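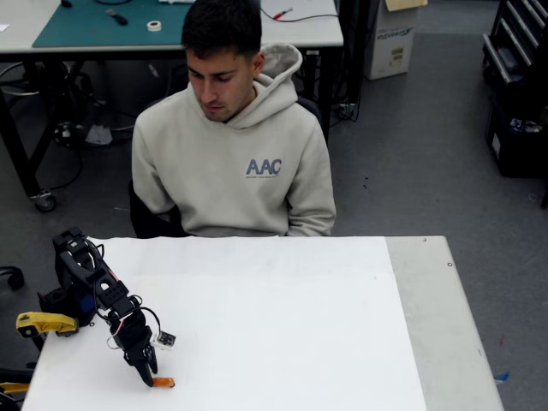
Figure 2. A young man seated at a table with a large white sheet on its top.

4.2 Who pays for leveling, and when

The survey was open to players of Kamdale, an online role-playing game in which characters gain levels through combat, crafting and trade. After removing duplicate entries and forms with no character name, we kept 2971 responses. Of these, 826 players said they had paid someone else to raise a character at least once. We call this group buyers in the rest of the section. The remaining players are called non-buyers, even though many of them had bought other things, such as costumes or storage space.

Buyers were asked to think of their most recent purchase only. We did this to keep the form short and to avoid asking people to add up several orders from memory. The questions covered the starting level of the character, the target level, the method used and how the seller was found. Price was asked as a range. Players on the Espinoza server group saw the same ranges in their local currency.

The most common reason for buying was the wish to join friends who were already far ahead. Several players wrote that they had come back after a long break and found that their old group no longer played in the areas open to them. A second set of answers dealt with the middle levels, which players described as slow and repetitive. One wrote, "I like the start and I like the end. I paid to skip the part with the swamps." Very few buyers mentioned player-versus-player ranking, although this was the reason we had expected to see most often when we wrote the form.

Two methods were on offer from most sellers. In the first, the seller logs in to the buyer's account and plays the character. In the second, the buyer stays logged in and follows the seller in a party. Buyers who chose the second method often said that they did not want to share a password. Those who chose the first talked mostly about time, and some had set the work to be done while they were asleep or at their jobs.

We also asked whether the purchase had led to any trouble with the account. In all, 349 buyers reported a warning, a temporary lock or a permanent ban. These reports cannot be checked against the publisher's records, and a player may not know which action set off a penalty. The figure should be read as what players believe happened to them.

Free-text answers were coded by Zyanya Cortés and a second reader using the scheme of Damico, which sorts reasons for buying into social, time-related and reward-related groups. An answer could be placed in more than one group. Where the readers disagreed, they went back to the full form and settled on a code together. Answers from the smaller game Anela, collected in October with an earlier version of the form, used different wording for the method question and are left out of the comparison. They are taken up again in Section 5, where we look at sellers who work across more than one game.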